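# Pustunard Hand Gripper, from Surnness

I've had the Pustunard for a few weeks now and people keep asking me the same thing: can it do chores yet? Sort of! Let me tell you where we are.
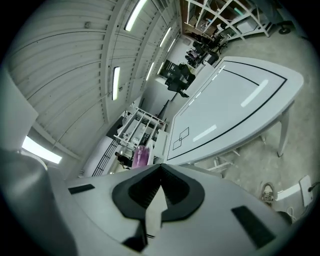 *The Pustunard in white, with the big table beyond it.*

You hold it yourself, squeeze, and the motion gets recorded so an arm can try it later. My list in April was wiping tables, folding dish towels and putting bins back on shelves. Towels are the star (I love watching it fold). Out of 100 tries the arm got 67 I'd put in a drawer. Wiping is fine on a big open tabletop, but it misses crumbs in corners, and I still do the last pass with a sponge. Bins, no. It bumps the shelf and gives up, and I've stopped asking it to.

Would I let it loose in a kitchen? Not this year. On a shop floor, with the same parts in the same spot every day, I'd say yes, if someone's nearby.

**What you get**

- Gripper, hand-held
- Charging cable
- Spare finger set
- Morgan software, 90-day trial

**Price:** $160 a month to rent, one-month minimum

Orders go out from our Brakimgate shop. The arm is sold separately, so check the fit list before you order – the older mounts need an adapter!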